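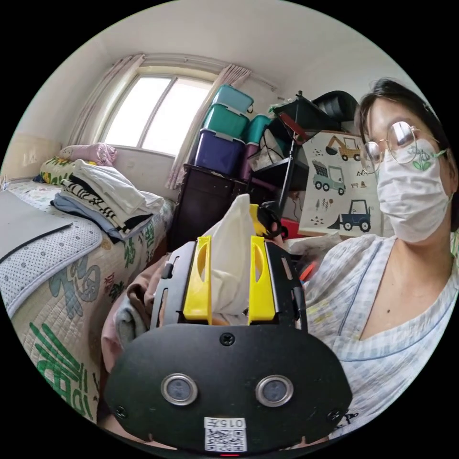 The woman who looks after the hand-held grippers at Drenix's Urdale office is not easily impressed by a maintenance plan. The one she inherited ran to 98 pages. "I use 4 of them," she said.

Her complaint is with the fingers. The yellow pads are a wear part, whatever the brochure says, and she changes them when the edges go shiny. "They told us the pads would last a year. I'd like to know who tested that, and on what. Bedding is hard on them. So is tissue, because the dust gets into everything."

She cleans the pads with a damp cloth and won't use solvent. Then she closes the fingers slowly and checks that they meet flat. If they don't, she backs off the screw, reseats both sides and tries again. 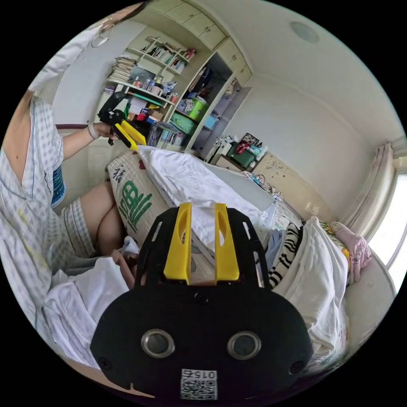 Calibration is the part she trusts least. Grindus, which supplies the software, says a unit holds its zero for 478 cycles. She resets hers every morning. "Maybe it does hold. I've had a unit read closed with a gap I could see daylight through, and the log said everything was fine."

She keeps a paper notebook for each unit, matched to the number on its label. The oldest one shows 1864 cycles on the same side arms, and she has no plans to replace them.

Would she buy the Mustonen service contract that Drenix is being offered in December? "They want to swap whole units. For a loose screw? Send me a bag of pads and a decent screwdriver, and then we'll talk."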